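Home | Guides | Shared Laundry | Section 3 of 7 | Next: Drying Rooms
Print this page | E-mail this page

SECTION 3. SETTING UP A SHARED LAUNDRY SCHEDULE

Revised December 15, 2019, by Jarmila Hudec for the Modach tenants' handbook

Most buildings that share a laundry already have a schedule. It is taped to the wall, it has names from two tenancies ago, and people ignore it. Before you write a new one, ask whether you need it at all. If the machines sit idle most evenings, you don't. Skip to Section 4.

If you still want one, work through the steps below. They are based on what we tried at Nastgate, a building of 40 apartments, and on what we had to undo.

3.1 Before you start

1. Number the machines. A washer and the unit stacked on it get one number between them, so that nobody books half a stack.

2. Write down the full cycle time of the longest program people use. Do not trust the time printed in the manual or shown on the display at the start. Run it with an ordinary load and use a clock.

3. Add 25 minutes. The software people at Derkex told us ten was plenty. It wasn't, at least for tenants who live on the top floor.

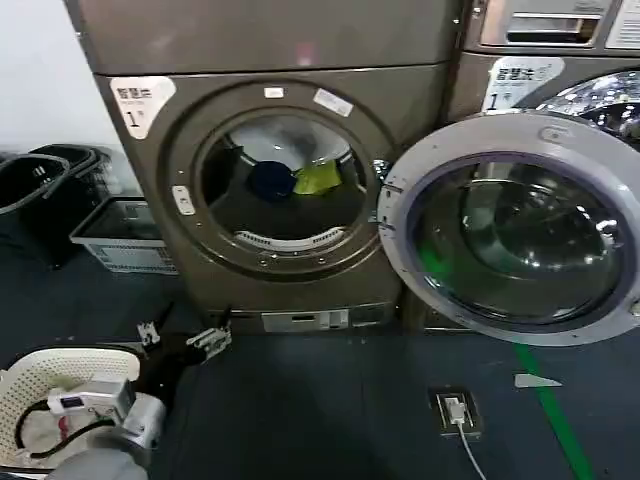
Fig. 3-1. Stacked units, washer door open.

NOTE: A slot covers the washer and dryer together. We tried booking them apart for all of July and had more arguments that month than in the year before it.

3.2 Choosing paper or an app

4. Start with paper. An app may be worth it later, but every vendor we talked to assumed that all tenants carry a charged phone to the basement and get a signal there. Test the signal yourself, with the door shut.

5. Rule a sheet with one row per slot and one column per machine. Leave the last row of each day blank for late changes.

6. Have tenants sign with an apartment number instead of a name. Rostislav Vondráček argued for names, on the grounds that people behave better when they sign. We saw no sign of it.

7. Limit each apartment to 3 open bookings. Any limit will be called unfair by someone, so pick one and leave it alone for a while.

CAUTION: Do not keep the only copy of the sheet in the laundry room. Take a picture of it when you change the week over.

3.3 Rules for late starts and left loads

8. Release a slot if the washer has not been started 15 minutes in. Write "released" across the box. Crossing out the apartment number looks like an accusation.

9. Decide what happens to a finished load that is still in the drum when the next slot begins. We allow the next person to move it to a clean basket, and only after ringing the owner's bell once.
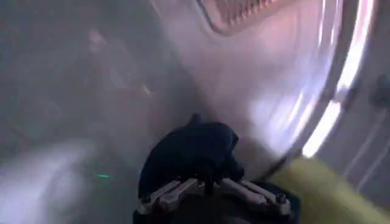 Fig. 3-2. At the drum opening.

10. Do not charge fines. Hájek, the management firm, proposed them, and could not tell us who would collect the money or where it would go. Oluwaseun Edet asked twice, in writing.

NOTE: A clause saying tenants "should be considerate" does no harm. It also does nothing else, and it takes up a line.

3.4 Checking whether it works

11. After six weeks, compare the sheet with what you see in the room. If half the slots are booked by people who never come down, the schedule is making things worse.

12. Ask tenants one question: did you get to wash when you wanted to? Longer surveys come back empty.

13. If the answers are no better than before, take the sheet down. Blažena Kadlec still has ours in a drawer in case we change our minds.

4 comments | 11 shares
Back to top | Print this page | E-mail this page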